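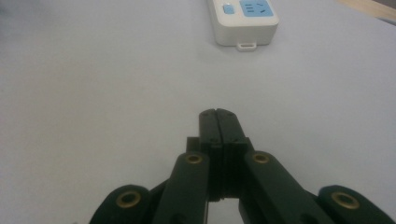 Figure 3. White power strip with a light blue socket panel and switch, on the pale tabletop.

Home & Workspace Studies
7 min read

3.2 What people do with the strip

I went into this part of the Starkivdale study expecting to write mostly about cables. Cables are what everyone complains about, after all! But once I had read through the 31 desk diaries we collected in January, I kept coming back to the strip itself – where it sits, which way it faces, and who has to stretch to reach the switch.

Figure 3 shows the kind of strip I mean. The switch and the sockets share the top face, and there's a small loop tab at the short end, lying against the table. I'm fond of that tab (I hang mine from a hook at home), but only two diary keepers mentioned one at all, and one of them had taken it for a spare bit of plastic.

Of the 31 people, 17 kept their strip on top of the desk for the whole study period. The rest had it on the floor or a shelf, or moved it so often that I gave up trying to code a location and put them down as "mobile." I should say that my earlier coding sheet, borrowed from the Bustar pilot, had no box for mobile, so those entries were gone over again by hand.

The desktop group wrote a lot about the switch. With the strip up where they could see it, they turned it off at the end of the day without much thought, and several wrote it into their tidying routine along with the mugs and the paper pile. Floor people hardly brought it up. One of them wrote "I'd have to get under there," and I think that sums up a good many of those entries.

Socket shape came up more than I'd planned for. Dark slots set in a colored panel, like the ones in Figure 3, were easy for people to describe from memory, and the Buenaventura households in particular wrote about which plug went where as if it were a seating chart. Bulky adapters got the end spot. Lamps went wherever was left – usually with some grumbling. I come back to adapters in Section 4, where the Nultov diaries give a fuller picture of how plugs get shuffled over a week.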